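分类:居家生活 / 租房检查
阅读时间:2分钟

搬进Kunimgate的公寓快半年了,我给自己列了张安全自查表,每逢换季过一遍。下面是这次的结果,顺手写点唠叨,给同样租房的朋友参考!

1. 烟雾报警器:通过
按住测试键,响得邻居家的狗都叫了。电池还是去年12月换的,先不动。

2. 燃气软管:待处理
接头刷了肥皂水,没冒泡。可管子上印的年限快到了(我趴在地上拿手电照了半天才看清),已经给房东Mudassar Rizvi发了消息,等他回。

3. 插线板:不通过
书桌底下那个外壳有点发黄,还串接了另一个,我自己都看不下去。当场拔掉,换了个带独立开关的。

4. 窗户限位器:通过
卧室那扇开到8厘米就卡住,挺牢。厨房那扇螺丝松了一颗,拧紧了。

5. 热水器:通过
温度从60多度往下调了些,泄压阀没有滴水。

6. 玻璃茶几:通过,有备注
台面边缘用指腹慢慢摸了一圈,没摸到崩口,底下的支架也不晃。水果和碗随便放,刚出锅的砂锅我是坚决不往上搁的。

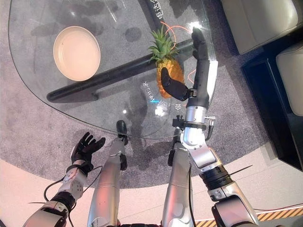 玻璃台面和菠萝
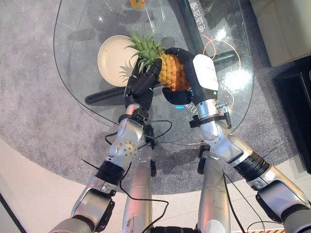
7. 地毯边角:待处理
门口那一角老是翘,我已经绊过两回了!防滑垫下单了,到货再补。

8. 逃生路线:通过
从家门走到楼下30秒出头,楼道里没堆东西。楼上的Aitana Zabala把自行车挪走了,感谢感谢。

下次检查前要补的:软管、防滑垫,还有厨房的灭火毯。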